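Protokoll der Technikrunde, Projekt Wevonura (Einrichtung und Pflege des Regalroboters)

Ort: Besprechungsecke Halle Miettinen
Beginn: 9.15 Uhr
Anwesend: Irja Sjöberg (Leitung), Mechanik, Elektrik, Programmierung, Einkauf zeitweise
Protokoll: Programmierung

TOP 1 Protokoll vom letzten Mal

Ohne Änderungen angenommen. Der offene Punkt Ersatzfinger ist erledigt, der Satz von Niretti liegt im Schrank und passt auf Anhieb. Große Freude bei der Mechanik, die Bohrungen fluchten diesmal wirklich!

TOP 2 Stand der Maschine

Irja berichtet, dass der Roboter seit der letzten Runde 1.411 Griffe gemacht hat, davon mehr als 64 in der neuen, langsamen Anfahrt. Das Fehlerbuch liest sich so gut wie noch nie. Die Elektrik hat die Stecker am rechten Arm nachgesetzt und ist sehr zufrieden mit dem Sitz. Offen bleibt der Nullpunkt am Handgelenk. Er wandert nach dem Einschalten noch ein wenig, fängt sich aber nach der Referenzfahrt. Die Programmierung würde den Wert gern beim Start automatisch prüfen lassen, das wäre ein schöner kleiner Fortschritt und kostet kaum Zeit. 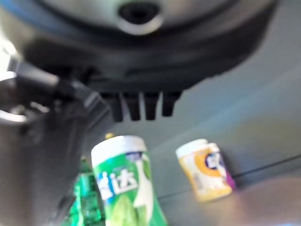 TOP 3 Greifer und Handgelenkkamera

Die Mechanik schlägt vor, die Blickrichtung der Handgelenkkamera vor jeder Schicht mit Ware auf dem Tisch zu prüfen. Kaugummidosen eignen sich prima: eine grüne vorn, eine gelb-weiße weiter hinten, dann hat man gleich zwei Entfernungen. Das Greifergehäuse nimmt oben viel vom Bild ein. Alle sind sich einig, dass das so bleiben darf, solange die Ware darunter zu erkennen ist. Die Bildauswertung soll den oberen Teil künftig ausblenden. Die Maske dafür wird neu gezeichnet und mit der Programmversion zusammen abgelegt, damit wir nach einem Umbau nicht wieder mit der alten losfahren.

Diskussion zum Reinigen: Glastuch ohne Mittel für die Linse, für die Finger ein leicht feuchtes Tuch. Druckluft bleibt tabu. Die Schrauben am Flansch bekommen nach dem Anziehen einen Strich Sicherungslack, Farbe egal, Hauptsache man sieht ihn. (Die Mechanik plädiert leidenschaftlich für Orange.)

Beschluss: Prüfung mit Ware wird in das Schichtblatt aufgenommen. Einstimmig.

TOP 4 Greifen am Regal

Die Programmierung stellt den neuen Ablauf für die Dosen vor. Der Arm fährt eine Vorposition an, wartet kurz, schließt langsam und meldet die Griffweite zurück, bevor er abhebt. Im Vergleich zum alten Ablauf ist das ein Riesenschritt, und man schaut ihm richtig gern zu. Die Griffkraft steht jetzt auf Stufe drei. Der Einkauf fragt, ob auch andere Verpackungen gehen. Kartons sind vorgesehen, brauchen aber eine eigene Griffweite und kommen nach den Dosen dran.

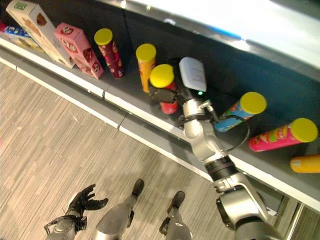

Bei der Leitungsführung am rechten Arm gab es die längste Aussprache des Vormittags. Die Elektrik möchte genug Bewegungsreserve behalten, die Mechanik hätte am liebsten alles eng am Arm. Beim Griff an der roten Dose steht das dünne schwarze Kabel am Handgelenk in einem Bogen ab und hängt über dem Regalboden, und genau diese Stelle soll einen Halter bekommen. Bulla hat einen Clip zum Aufstecken im Programm, Bestellposition 213 auf unserer Liste, zwei Stück werden zum Ausprobieren bestellt. Vor dem Festklemmen wird das Handgelenk einmal von Hand durch den ganzen Bereich gedreht.

Liegende Dosen bleiben eine eigene Aufgabe. Der Griff von der Seite ist für stehende Ware eingerichtet, für liegende muss das Handgelenk anders anfahren. Irja hat dazu schon eine Skizze und alle wollten sie sofort sehen! Sie wird in der nächsten Runde ausführlich besprochen.

Beschluss: Clips bestellen, Ablauf für stehende Dosen einfrieren, liegende Dosen als neues Arbeitspaket.

TOP 5 Aufgaben

Startprüfung Nullpunkt: Programmierung
Maske für die Handgelenkkamera: Programmierung
Ergänzung Schichtblatt: Irja Sjöberg
Clips bei Bulla: Einkauf
Probemontage und Drehprüfung: Mechanik und Elektrik gemeinsam

TOP 6 Verschiedenes

Die Mechanik wünscht sich eine zweite Ablage für das Werkzeug neben dem Regal, Miettinen wird gefragt. Nächste Runde im Juli, wieder am selben Ort.

Ende: 10.40 Uhr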